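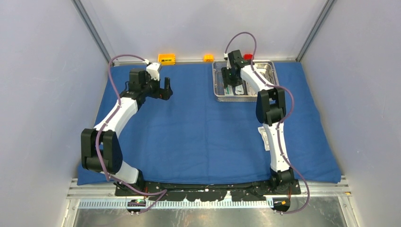

Manouchehr Mirzaei wrote in to say small bins are wrong for sorting altogether, that you want shallow trays with a lip and nothing deeper than your thumb, and that he threw all his out in May and hasn't lost a washer since. Fair enough. We still like bins. Read on, or don't.

Home | Gallery | Sorting | Benches | Odds and Ends | Write to us

Bins, cloth, tray: the Durkivine bench

Posted Aug 15, 2025
Print this page | E-mail this page

Quick one this time, no long writeup. People keep asking what we put down on the bench and what goes where, so this is the color bins page. Captions first, notes after. Will tidy up later if I get a minute.

Blue cloth down, little bins along the back, metal tray over by the red one. Yellow-orange bin left of center is the widest and has some small stuff in it, dark and greenish. Crease still in the cloth, oh well.

Notes on the cloth

Plain blue. Wanted something one color so small parts show up, and blue won because most of what we sort is gray, brass or black. White was horrible under the lights. Green we tried for two weeks, lost every green thing we own.

Big is better. Go nearly to the edges if you can, otherwise things roll off the cloth onto the bare top and you hear them go. Tick tick tick, gone.

Wrinkles: small ones don't matter. Big ones make a valley and everything round ends up in the valley. Smooth it with a forearm before you tip anything out. Ironing, no. Tried it, the fold came back by lunch.

Wash it by itself. Shake it outside first, over a bucket, there is always somehting in it.

Notes on the bins

Small plastic ones, different colors on purpose. Yellow-orange, orange, red. Labels fell off the old set (the Oltow ones, all gray, don't ask) and then you're picking up every bin to look inside. With colors you just say "goes in the red" and it goes in the red. Mostly.

One gripe, the orange and the yellow-orange are too close. In bad light I mix them up. Size helps, the wide one is the wide one. Next order I'm getting something properly different.

Open fronts if you can find them. See what's in there without tipping. Downside, overfill one and it dribbles out the front. Half full is plenty.

Keep them at the back. We had them in front for a while and every sleeve in the place caught on them. Back row, same order every time, don't let anybody rearrange it.

Notes on the tray

Metal, for whatever doesn't have a color yet. Rule is it gets emptied at the end of the day. Rule gets broken. Yazdani's shop does it the other way, tray first and then bins from the tray, and they swear by it. Slower for us, might suit you.

Metal is noisy. You get used to it. Also you can hear when you missed.

How much at once

Small handful. The last big sort was 251 pieces, 4 sessions, and the first session was a mess since we dumped the lot out in one go. After that, handfuls. Much better, boring but better.

If you've got 400 of the same thing don't sort them, weigh them. Different page, not written yet.

Asked a lot

Where's the cloth from? Remnant, the Jirnilier place, end of the roll. They cut it a bit wonky and I never trimmed it. No idea if they still have that blue.

Lids? No. Lids get lost before the parts do.

Do you glue the bins down? No, but a dab of putty under the small ones isn't a bad idea, they're light and they wander.

Can I use a towel instead? Loops grab screws. Flat cloth please.

More on this bench when the new colors come in. If you have a bin setup you like, send a note with what you keep in it, I'll put up the good ones. Manouchehr, yours too, trays and all.

Print this page | E-mail this page

Contact the Durkivine bench page | © 2025 Durkivine | Back to top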